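How Do You Teach a Robot to Tidy Up?

Think about how you learned to tie your shoes. Somebody probably sat beside you and did it slowly, again and again, until your own fingers got the idea. Robots can learn that way too, and at the Onascombe workshop the teaching is done with a pair of grippers that a person holds, one in each hand.

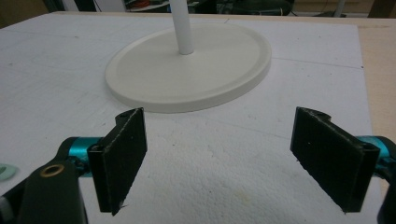
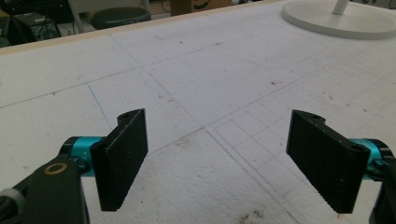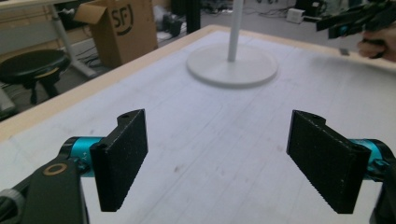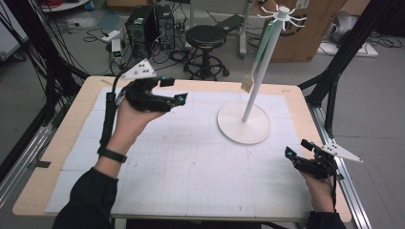 Black gripper fingers and a white stand with a round base. The last picture shows both grippers and the hooks at the top of the stand.

Each time the teacher does a job, the movements can be saved, a bit like recording a song. One try is not much for a robot to go on, so the teacher does the job 100 times, and for a tricky one it might be 1,000 (imagine how sleepy your arms would get!). Then the robot, whose name is Manole, studies all those tries and has a go by itself.

Try it at home! Pick up 3 socks using only your thumb and one finger on each hand.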